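Seventeen Roses

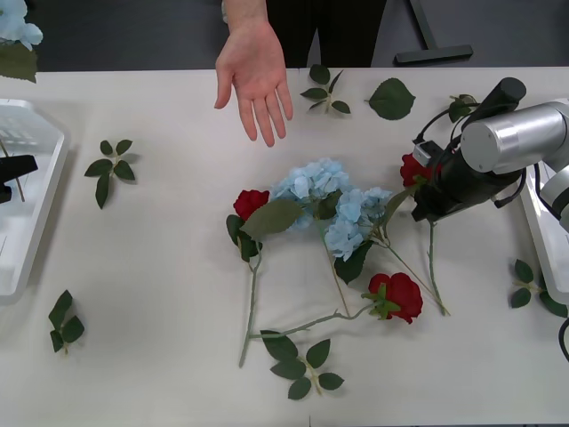
Hand over the table, rose at the gripper. Plekanside lab.

Run six. Buppha held her breath, silly, the arm didnt care.

"Same policy as Friday?"

"Same. Only the reward changed." Waraporn scrolled. Nine good grasps out of 17 with the old one. Two crushed stems. She wanted that in the paper by December, ugly or not.

"And if its worse?"

"Then we write worse." Coffee, cold. She hit enter adn watched the log fill.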